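Nelteck Mesh Pen Holder, Black
Fri 26 April
By the Hornov product desk

The Nelteck pen holder is an open-top desk container made from black metal mesh. It holds pens, pencils, markers, scissors, short rulers and similar items upright on a desk or worktable. Hornov supplies it in packs of two, through the office range and through the Paltham classroom range. The product is identical in both ranges. Only the outer carton differs.

Construction

The walls are steel mesh with a powder-coated finish. The mesh is formed to shape and closed with a single welded joint. A rolled wire rim is welded to the top edge, and all cut ends of the mesh sit inside the rim. Run a finger around the inside when the holder is first unpacked. If a cut end can be felt, the unit is outside specification and will be exchanged.

The base is also steel, coated in the same black, and is joined to the wall around its full perimeter. It is solid, so pencil tips and refill points do not pass through. Small debris such as eraser crumbs and graphite dust will collect there over time and can be tipped out. Finer dust passes through the mesh at the sides, and a light mark may be left on a pale tabletop if the holder has been used for soft pencils or charcoal.

Dimensions

Height is 100 mm, measured from the table surface to the top of the rim. Width at the rim is 75 mm, outside measurement. The usable opening is slightly smaller on account of the rolled wire. Both figures are nominal. Mesh is a flexible material and a holder that has been squeezed in transit may be slightly out of true at the top. Light hand pressure on the opposite sides will normally bring it back.

A standard unsharpened pencil stands well clear of the rim. Short items, such as golf pencils, sharpeners and erasers, drop below it and are awkward to reach. For these the shallow tray in the same range is the better choice.

Placement and surfaces

The holder can be used on laminate, sealed wood, glass, painted metal and most plastic tops. No feet are fitted as standard. On laminate it will slide if pushed, and on a smooth top it may move when a heavy item is dropped in at an angle. Self-adhesive felt pads are included in the pack and can be applied to the underside of the base. Clean the base with a dry cloth first and press each pad down firmly.

On wood-effect laminate with joint lines running across the top, set the holder down clear of the joints. Most joints are flush, but on older tables one board may sit a little higher than the next – enough to let a light container rock. This matters mainly when the holder is nearly empty.

On unsealed or oiled wood the felt pads are recommended in all cases. The coating is stable but the underside of the base can hold grit, and grit will mark a soft surface.

Loading

The empty holder is light, and its stability depends on what is put in it. Distribute heavier items around the wall and avoid leaning everything to one side. Scissors should go in blades down. Long rulers and large scissors raise the center of gravity and will tip a holder that contains little else.

Do not use it for liquids, wet brushes or anything that drips. Brushes should be dried before storage. Water that stays in the corner between wall and base will eventually find any pinhole in the coating, and surface rust begins there.
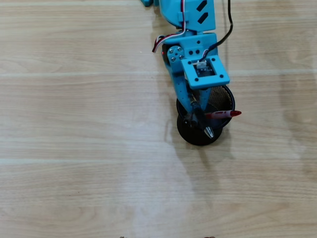

Can the pen holder be washed in a sink?

Wipe it with a damp cloth wherever possible. If it has to be washed, use lukewarm water with a little dish soap, rinse it, shake the water out of the mesh and dry it fully with a towel before it goes back on the table. Felt pads will come loose if soaked and should be replaced afterward.

Routine cleaning is limited to removing dust. A soft dry brush works well on the mesh, used from the inside outward. A vacuum cleaner with a brush attachment is also suitable. Ink on the coating can usually be removed with a little rubbing alcohol on a cloth, tested first on the underside. Solvents such as acetone will dull the black finish and should be kept off it. The same applies to abrasive pads.

Damage and wear

The coating wears first at the rim, where metal items rub against it as they go in and out. Bare spots appear as small gray points. They do not affect use in a dry room. In a damp room, a workshop sink area for instance, touch them in with any black enamel suitable for metal and let it cure before reloading.

A dented wall can be pushed out by hand from the inside, using the rounded end of a wooden spoon or similar. Do not use pliers on the mesh. The wires shift under a point load and the openings do not return to a regular pattern. A holder with a detached rim should be taken out of service, as the cut ends are then exposed.

Packing and storage

Holders ship nested, with a paper sleeve between them. They separate by a straight pull. If they bind, twist gently while holding both rims. Retain the sleeve if the holders will be stacked again later, for example when classroom stock is put away for the summer. Stacking without it scratches the inside of the lower unit.

The Paltham carton is printed with a contents label on the short side so that it can be read on a shelf. The office carton is plain. Both are recyclable cardboard, and the sleeve can go in with paper.

Versions

The black finish is the current stock color. A white version was listed until October and remains available from a few resellers while their stock lasts. The dimensions are the same. An earlier black version had a mesh base and no pads. It can be recognized by looking at the underside, and the pads supplied now do not adhere to it reliably.

Ordering and warranty

Orders are taken by Hornov directly or placed with the distributor, Ó Flaithearta, for mixed cartons that include trays, letter sorters and other items from the Nelteck mesh series. Single holders are not sold separately. Delivery of stock items normally takes around 2 working days from confirmation of the order.

The warranty covers weld failure and coating defects present at delivery. It does not cover rust from wet storage, dents, or wear at the rim. For a claim, supply the order number and a photo of the affected area. Return of the unit is not required unless requested.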